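Felent asks offices to look at what they leave on the table

Pustport, Thursday, April 16, 2026

Felent, the Pustport firm that supplies shared offices with cups, trays and the bins they ought to end up in, is opening its Clear Table scheme to any workplace in town with a table and a guilty conscience.

The scheme began as a trial at Antoniadis House, where 30 tables were checked at the end of each working day. Over the trial Felent's staff logged 648 abandoned items. Paper cups led by a wide margin. Foil trays came second, followed by brown paper screwed up into balls by people who presumably meant to throw it somewhere.

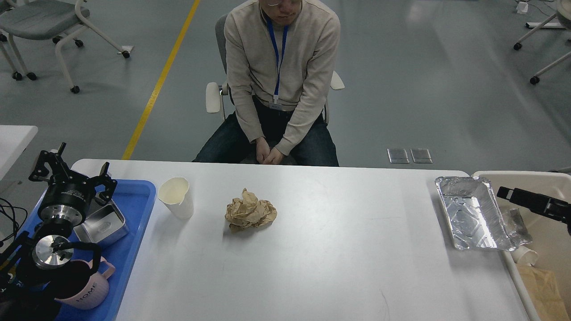
"Everyone believes the cup belongs to someone else," said Michalis Makris, who runs the scheme. "We have had a cup sit through three meetings. It had better attendance than I did."

Offices that join receive a sorting station for paper, foil and food waste, a shelf for mugs, and a short visit from Felent to agree where it all goes. There will be no posters with smiling cartoon bins. The cost is £398 per floor, and the visit takes 2 hours, including the argument over whether greasy paper counts as paper.

Sotiris Petridis, office manager at Gonarus, has signed up two floors. "I have sent the email about the tables every month for years," he said. "I would like to stop sending the email."

Places are open now and the first stations go in during May. Offices wishing to join should contact the Felent press desk in Pustport.

Ends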